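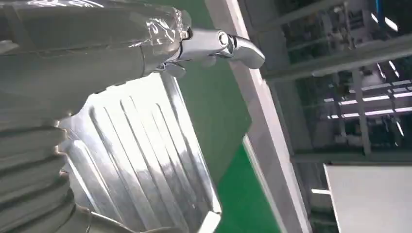
Review: Podar two-finger linkage gripper, chrome finish, against the Morikawa parallel unit

Posted May 9, 2025 | Grippers and end effectors

We have run the Podar on one of our sheet metal handling arms since October. The parts are pressed stainless panels with long fluted grooves and a raised rim, the sort of thing that ends up as a drainer beside a sink. They are awkward to pick up. The faces are uneven, the finish shows every mark, and a suction cup placed across a ridge leaks. The obvious hold is on the rim, and that is where most of this review was spent.

The comparison unit is a Morikawa parallel gripper which we already owned. Both were driven from the same Natau controller, and both were fitted to the same arm with the same wrist adaptor.

Construction

The Podar has a short cylindrical mount, a jointed linkage and two unequal fingers. The upper finger is the long one. It curves down to a rounded tip, closer to the bowl of a spoon than to a jaw. The lower finger is shorter and sits under the mount. The pivot pin is exposed at the side of the linkage and can be checked for play without taking anything apart, which I wish more makers would allow.

The polished finish wipes clean with a dry cloth. It also shows fingerprints and scatters light badly. If you use a wrist camera for part location, expect highlights from the fingers to move through the image as the wrist turns. Stainless parts make it worse, with a bright streak on every ridge. We ended up masking the finger area in software and fixing the exposure by hand. Automatic exposure was not usable near the panels.

Fitting

Mechanical fitting took one person a morning. The bolts supplied were the right length and the dowel hole was in the right place. The cable exit points towards the wrist and needs a gentle bend, so allow for this if your wrist is short.

We keep clear film round the arm ahead of the gripper to keep polishing residue off the paint. The mount leaves enough clearance to wrap right up to it. With the Morikawa, the wider body catches the end of the film at full rotation and pulls it loose. Finish the wrap with the free edge facing away from the direction of the most frequent turn, whichever gripper you use.

Test method

Each gripper made 1,000 picks from a flat rest, taking the panel by its rim, lifting it clear, tilting it and setting it back. A failed pick was any drop, any slip large enough to trip the position check, or any stop by the controller. Panels were inspected under a strip lamp afterwards. Speed and approach path were the same for both.

Results

Podar: 17 failed picks, of which 4 were drops. The rest were slips during the tilt.
Morikawa: 73 failed picks, mostly at the corner, where the rim curves and the flat jaws touch at only one point.

The rounded tip explains most of the gap. It settles against a curved rim from a range of angles, and a small error in approach does not matter much. The flat jaws need to be square to the edge. On straight lengths of rim there was little to choose between the two, and the Morikawa repeated its position slightly better.

Marking was the weak point of the Podar. Metal on metal leaves a faint rub line on the inside of the rim if the part slips. A thin sleeve over the tip cured this, but Podar does not sell one, and we cut ours from tubing. The Morikawa comes with soft pads in the box.

Control

Force setting is coarse. There are fixed steps with nothing between them, and the step we wanted fell between two of them. The linkage also means that closing force changes with opening width – the manual gives a curve for this, in small print, near the back. Enter the curve in the controller before doing anything else. Our first settings ignored it and bent a rim.

The Natau accepted both grippers without trouble. Its closing signal arrives a little late with the Podar, and I added a short wait before the lift. A previous review on this site, by Stanudik, reported the same delay with a different controller, so I suspect the gripper.

Verdict

Recommended for thin rims, curved edges and parts that arrive slightly out of place. For square blocks, or where position has to repeat closely, the Morikawa is the better buy and needs less setting up. The Podar stays on the panel arm. I would like finer force steps, a matt finish as an option, and tip sleeves in the catalogue – in that order.

Pivot wear has not been measured yet. I will add the figures below when the unit comes off for service.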